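Cleaning a Timber Table: What I'd Skip

Vinegar and oil

Every tips column swears by equal parts vinegar and olive oil. I tried it on our dining table in February and got a surface that smelled like salad and grabbed every crumb. The shine lasted 4 days. A barely damp cloth, wiped along the grain, did the same job without the smell.

Mayonnaise on white rings

Maureen Bickerstaff reckons you leave it on overnight. Maybe. I've had as much luck leaving the ring alone for a week. If you must try it, pick a spot under the fruit bowl first.

Flat soft drink as a polish

I'm yet to see the point of putting sugar on timber you'll then have to wash. Drink it, and put a coaster under the can.
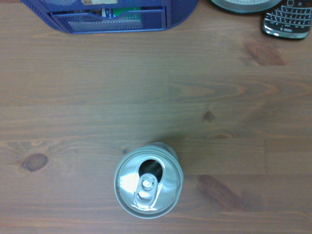 Crumbs in the joins

The special brush from Gesholm is a paintbrush with a nicer handle. Use an old toothbrush, dry, and go along the seams before you wipe. Wooden skewers work too, but go easy near the ends of the boards.

"Feeding" the wood

Timber isn't hungry. If the finish is sound, oil mostly sits on top and goes tacky. Check the maker's instructions before buying anything in a tin.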